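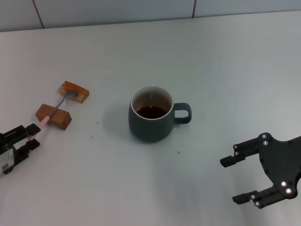 A gray mug with a white inside, partly filled.

Gotden Tea Subscription: Questions We Get Asked

Is a tea subscription cheaper than buying from a store?
Usually not. If you drink plain black tea and aren't fussy, the supermarket wins every time. Our monthly box costs $9 and holds 2 pouches. Do the math before you sign up.

Will I taste the difference between loose leaf and bags?
Maybe. Plenty of people say they can and then guess wrong with the labels covered. Bigger leaves do tend to give a less bitter cup if you forget about it for a while.

Does green tea help you lose weight?
We wouldn't count on it. We sell green tea because it tastes good. Anyone selling it as a diet plan is selling you something else.

What does "hand selected" mean on a label?
Very little – there is no rule about it that we know of. We took it off our Collby blend in June and have had no complaints.

Do I need the Sorex kettle?
No. It holds a set temperature, and that's handy for green tea. For black tea, boil water in whatever you own.

How long does tea keep?
Black tea is fine for a year or more in a closed tin. Green fades sooner, so try to finish it within 6 months. Old tea kept dry mostly just tastes flat.

Is decaf free of caffeine?
No, a little stays behind. If your doctor told you to avoid it completely, pick an herbal tea with no caffeine, such as our Tello mint.

Can I trust your reviews?
Read them the way you'd read any store's reviews. We have over 528 and we don't delete the bad ones – but people who bother to write are rarely in the middle.

How do I cancel?
Click Cancel on your account page. There is no phone call and no survey. Orders already packed will still ship.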